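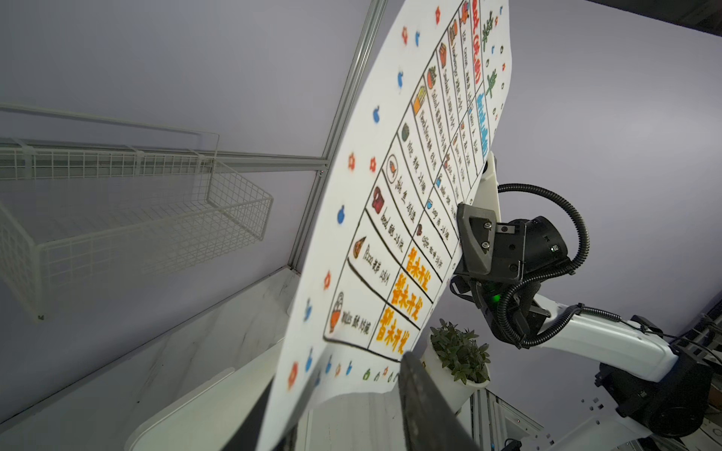

Setting the grip force for thin sheets is the most satisfying part of getting a Kindow cell going, so take your time and enjoy it! Paper behaves nothing like a box or a cup. It bends, it twists, and it shows every mistake you make with the jaws. A big printed menu makes a great practice piece: the sheet curves as soon as it is held up, and with the jaws clamped on the right edge and another gripper finger pinching the lower edge, you can see how each one is holding. The grid lines help too – a straight black line that suddenly kinks near a finger means too much squeeze.

Before you start

Check the two silver screws on the finger plate. They should be snug.
Wipe the finger pads with a dry, lint-free cloth.
Make sure the cable hose can loop freely over the wrist.

Setting the grip

1. Put the arm in Teach mode and open the Grip page.
2. Set the force to 10 percent. Set the speed to Slow.
3. Hold the sheet between the open jaws, keeping your fingers well back from the pads.
4. Press Close and wait for the beep.
5. Tug the sheet gently. If it slides, raise the force by 2 percent and try again.
6. Save the value as a new sheet profile. You'll want it later!

CAUTION: Do not go above 21 percent with paper. The pads will leave dents, and stiff card can spring out of the jaws.

NOTE: If code 369 comes up on the pendant, the jaws closed all the way and found nothing between them. Open, reseat the sheet and repeat step 4.

With two grippers on one sheet, set them one at a time and move the second in only after the first is saved. Sadao Hattori's team at our Lonby shop likes to run the wrist through a slow quarter turn at this point – well worth doing, and great fun to watch. Stop if the paper pulls tight between the grippers, then bring them closer together and save both positions again.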